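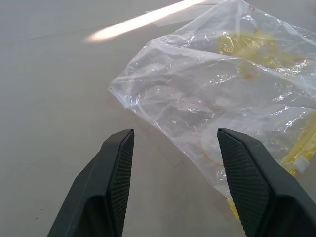 Kuvia is looking for households to join a study of food storage at home

Call for participants, Cilstead area
Published 29/06/2024

We are a small research office in Cilstead and we study how people keep food in their homes. For our next study we search for 100 households who are willing to write a kitchen diary during 16 days. You do not need any special knowledge. We are interested in normal kitchens and normal habits, also the ones which are a little messy.

What the study is about

Many families buy bread, herbs, cheese and salad leaves in one package and then move them to another one, or leave them as they are. Some people keep everything in the refrigerator, other people leave the tomatoes on the counter and have strong opinions on it. We would like to know what happens with the food between the shop and the plate, and how much of it is thrown away in the end.

In April we made a first test with a few households in the Falar district. From this test we learned that our old diary was too long, and that the question about leftovers was understood in different ways. The new diary has one page per day. Most of our test families needed less than ten minutes in the evening to fill it.

Who can take part

You can apply if you live in Cilstead or in one of the villages on the Hourani bus line, if you are 18 or older, and if you cook at home at least four evenings in the week. You can live alone, with family, or in a shared apartment. In a shared apartment we need only one person to write the diary, but the others must agree that their food is also written down.

We have already many applications from couples without children. Therefore we would be especially happy to hear from people living alone, from families with three or more children, and from people older than 70.

Unfortunately we can't accept households where somebody works in a food shop or a restaurant and brings home unsold food regularly. It would change the results too much. Perhaps we will make a separate study about this later.

What you will do

Before the start, one of us visits you for nearly an hour. We look together at the places where you keep food, we explain the diary and we leave you a kitchen scale. After this, you write every evening what you bought, where you put it, and what you threw away, with the weight. Peels, bones and coffee grounds are not counted, only things which could be eaten at some moment.

On day eight we call you by telephone for a short talk. If the diary is going badly, please say it in this call. We prefer a diary with missing days to a diary which was filled from memory on the last evening.

After the last day we come to pick up the diary and the scale, and we ask some final questions at your kitchen table.

What you receive

Each household receives a grocery voucher when the diary is returned. If you must stop before the end, for example because of illness or travel, you receive a part of it according to the number of days you have finished. You will get also a short report of your own results, if you wish to have it. Some people prefer not to know, and this is fine too.

Your information

Your name and address are kept apart from the diary. Each diary carries only a number. We do not take pictures of your home without asking, and in the report no household can be recognized. You can leave the study at any time, and you don't have to give us a reason.

Languages

The diary exists in English and Spanish. If you prefer to write in another language, please ask us. For Portuguese we can surely find a solution, for other languages it depends on who is in the office this summer.

How to apply

Please send a letter or a postcard to Kuvia, Box 1469, Cilstead, or call the office at extension 3310 between nine and noon. Tell us how many persons live in your household, their ages, and which weeks would not be possible for you. Please write also a telephone number where we can reach you in the evening.

The contact person for all questions is Nilton Rengifo. He plans also the home visits, so if you have a dog, or if your doorbell is not working, he would like to know it before he comes.

We answer every application, but it can take up to two weeks. If you applied for the test in April and were not chosen, you are welcome to apply again.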